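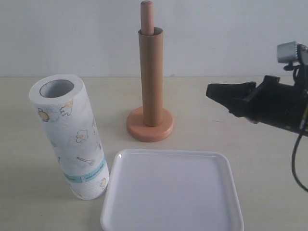

Kitchen roll and its stand, not yet introduced

Search this blog Search

Right, quick one. Kettle's on. The old metal holder finally gave up in September so I got a wooden one from Tolwood – round base, one upright dowel, nothing to screw in. Enda Kinsella swears by the wall sort but I'm not drilling into that wall again.

Roll has little yellow doodles on it. Eggs I think? Cheerful anyway. Wasn't going to pay extra for plain.

Then the texture question. I do like a bumpy surface, all those little honeycomb cells, easier to grip with buttery hands. Probaly in my head.
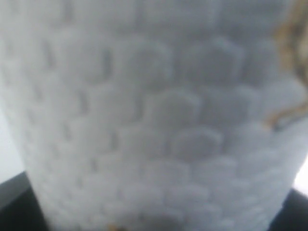 Where it's going to live

Back of the table, near the wall. Tried by the cooker, too greasy. Tried the windowsill, fell off.
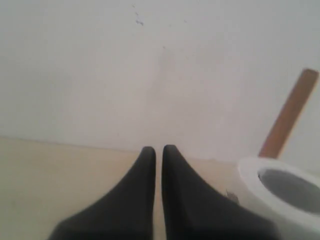 And I want it within reach of the plates, becuase toast. Wall needs a wipe as well – few specks on it. Tomorrow.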